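Can a machine tidy up a kid's room yet?

vaher_p
My sister wants to put money toward one of those home helper arms and I keep telling her to wait. Five years, minimum. Am I being a grump?

jlagos
Kind of, yeah! Sorting small stuff into a bin is pretty doable now – slow, but doable.

vaher_p
Doable on a clean white table, sure. Try my living room rug.

jlagos
Well, everybody starts with a table. Two arms, a blue bin and a few little pieces is plenty to chew on: 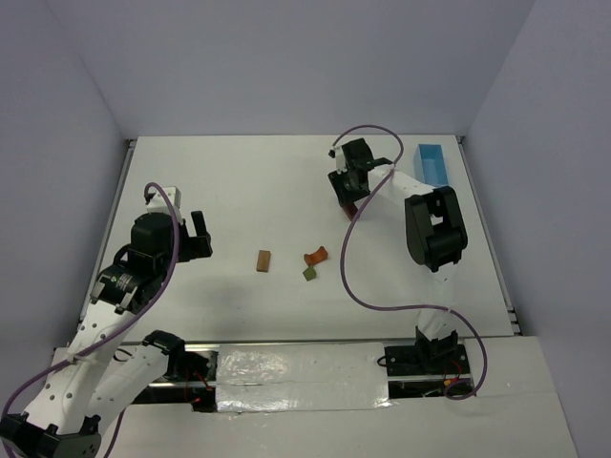

Kingfai
I'm with Povilas on this one. I'd pay 50 bucks for something that just matched socks, and I still can't buy it.

jlagos
Socks are way harder than blocks, they flop all over! Ask me again in January.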